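Plastic tableware check, Debnath kitchen, 2022-07-25
Item 1. Cloth laid over the full table. Pass. Pale lint on the green fabric; brush before the next check.

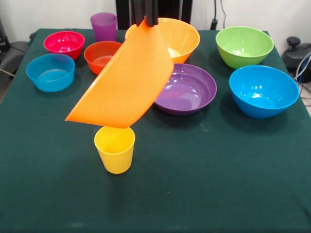

Montri Rojanasak

Item 2. Bowls inspected for cracks and rim burrs. Pass.
Item 3. Interior marks. Comment: dark specks inside the large orange bowl, small black marks in the purple and lime green. Wash and recheck within 7 days.

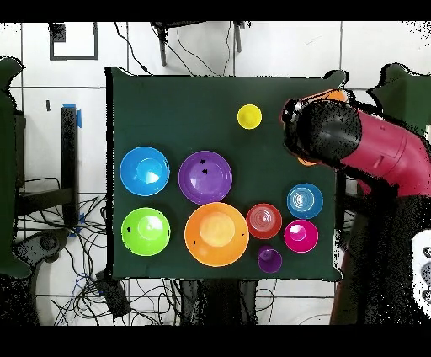 Item 4. Stability. Each bowl tested, no rocking under light hand pressure. Pass.
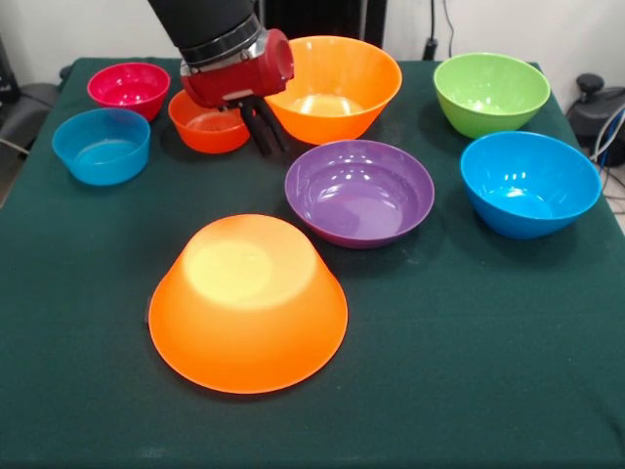 Jade Fraser: Item 3 was also open in June. Replace any bowl still marked after 2 washes.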